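How to Oil a Pale Wood Tabletop

Reading time: 4 minutes

This guide sets out the method taught in the evening furniture care course at the Plevcombe Household Skills Center. It applies to bare or previously oiled tables in light-colored wood. It does not apply to tables finished with varnish, lacquer or paint, which must be stripped first. Readers who are unsure which finish they have should carry out the test in Step 1 before buying any materials.

Allow one full day for the work and a further two days before the table returns to normal use. The cost of materials for a kitchen table is usually under $35.

What you will need

Clear hardwax oil or a food-safe tabletop oil
Sandpaper in 120, 180 and 240 grit
A cork or rubber sanding block
Lint-free cotton cloths
A vacuum cleaner with a soft brush
Nitrile gloves and a dust mask
A metal bucket of water with a lid

Step 1. Test the existing finish

Place a few drops of water on an area that receives regular wear and wait five minutes. If the water darkens the wood, the surface is bare or its oil has worn thin, and the work may proceed. If the water remains in beads, the table is either well oiled or sealed. Rub a hidden spot with a cloth dampened with mineral spirits. A recent oil finish will usually leave a faint yellow mark on the cloth.

Check also that the top is solid wood or a thick veneer. Look at the underside and the ends. Grain that continues over the end of the board indicates solid wood. Thin veneer should not be sanded with anything coarser than 240 grit, and then only by hand.

Step 2. Find the direction of the grain

All sanding and all final wiping must follow the grain. Stand at one end of the table with a window or lamp opposite and lower your head until you are looking across the surface. The lines are much easier to read at a low angle than from above. Arched or looped figures, often called cathedral grain, are common on wide boards. Where they occur, follow the general run of the board and disregard the curves.
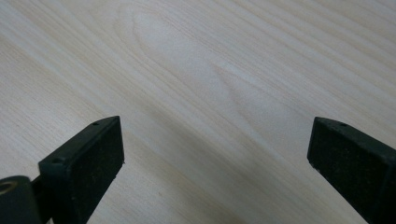
Step 3. Sand the surface

Begin with 120 grit only if there are rings or scratches to remove; otherwise begin with 180. Use long, overlapping strokes and keep the block flat, particularly near the edges, where it is easy to round the wood over. Vacuum thoroughly between grits. Finish with 240.

Wipe the top with a barely damp cloth and leave it for 90 minutes. This raises the loose fibers, which should then be taken off with a very light pass of used 240 paper.

Step 4. Apply the first coat

Stir the oil well. Do not shake it. Pour a small amount onto a folded cloth and work it into the wood, covering a section no larger than a tray at one time. Pale wood will deepen in color as soon as the oil touches it. Persons who wish to keep the lightest possible tone should choose an oil with a small amount of white pigment and test it on the underside first.

After 15 minutes, remove all excess with a clean cloth – any oil left standing will turn sticky.

Step 5. Apply the second coat

Leave the table overnight in a ventilated room. Apply a second, thinner coat in the same manner. Two coats are sufficient for most tables.

Step 6. Dispose of the cloths

Oily cloths can heat up and catch fire without any spark. Submerge them in the bucket of water, close the lid and follow local rules for disposal.

Comments

Babalola
Does the overnight wait still hold in winter? Our dining room is unheated in January.

Shadi Haddad, course office
Please allow 24 hours between coats in a cold room, and bring the oil indoors beforehand.

Brisano
Used the white pigmented oil on an ash table. Very even result, but I should have stirred it again halfway through. The last section came out slightly clearer.

tablefan_Fliltthorpe
Is the Wednesday class running again? I could not find it on the schedule.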